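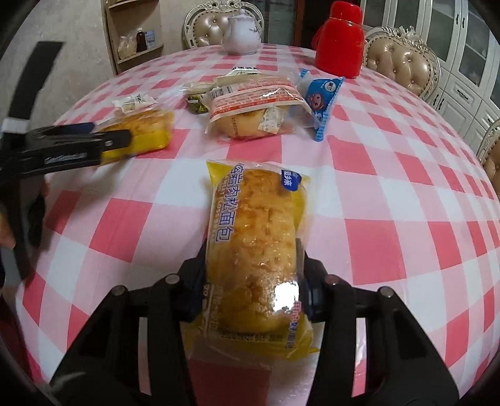 Ticket 3627: right gripper drops out of the log while it's holding something
Opened by: Roos Hermans
Assigned to: Hicham Ramadan
Product: Senier handheld pair, Ondeck recorder
Status: Closed, parts swap

Roos Hermans, 28th January

Hi all, me again, sorry! I've got a weird one. We've been doing the snack sorting task on the dining table (buns, pastries, the little packets, all the crinkly stuff) and the right gripper keeps losing its jaw reading in the middle of a grasp. The video is fine, the position track is fine, but the opening width just freezes at whatever it was and stays there until I let go and squeeze again. Left one has never done it once.

What I tried so far:
Restarted Ondeck. No change.
Restarted both grippers, right one first, then left one first. No change.
Recalibrated the jaws, full open and full closed. It passed, and then it froze again on the second bread roll.
Swapped which hand I hold them in. The fault moved with the gripper, so it's not my grip (I did wonder).

The log says "width stale" and then a number that keeps climbing. Biggest one I saw was 850 ms before I gave up and let go. I've attached the log from this morning. I had to throw out most of the takes and I'm kind of grumpy about it.

Hicham Ramadan

Hey Roos, thanks, swapping hands was a great idea and saves me asking. Two things. Which firmware does the right one show on the status page? And does it freeze if you squeeze on nothing, just open and close in the air?

Roos Hermans

Firmware is the same on both, I put them side by side to check. And no!! In the air it's perfect, I sat there snapping it like a crab for a good five minutes and got nothing. Then I picked up a bun and it froze right away. The soft packages seem to be worse than the hard ones, but that might be me squeezing longer so I don't drop them.

Hicham Ramadan

OK, that smells like a cable to me. When the jaws are loaded the arms spread a tiny bit, and if the sensor lead is routed too tight it pulls at the connector. Can you close it on something soft, hold it steady, and have somebody else gently wiggle the lead where it goes into the body? Please don't wiggle it with your fingers anywhere near the jaws.

Roos Hermans

Jasper did the wiggling, I did the holding. You were right, I can make it freeze and come back just by moving the lead! Nice to know it's real. I took the cover off after powering down and the little latch on the connector is cracked on one side, so it sits in there a bit crooked. I pushed it straight and got a few clean grasps, then it was back to its old tricks.

Griet Kuipers

Jumping in from the parts side. We had the same latch crack on a Senier back in November. Please don't glue it, the glue creeps into the pins. I'm sending a new lead from the Psarras shelf, plus 2 spare latches.

Roos Hermans

Lead came, fitted it, left more slack under the cover than there was before. Ran the whole snack task start to finish and there isn't one stale warning in the log. I also held one bun for ages on purpose and the width kept updating the whole time. So happy. Redoing the bad takes tomorrow.

Hicham Ramadan

Great, closing this. I've asked Jasper to look under the cover on the left one too when he gets a minute. If "width stale" shows up again, reopen this ticket and attach the log.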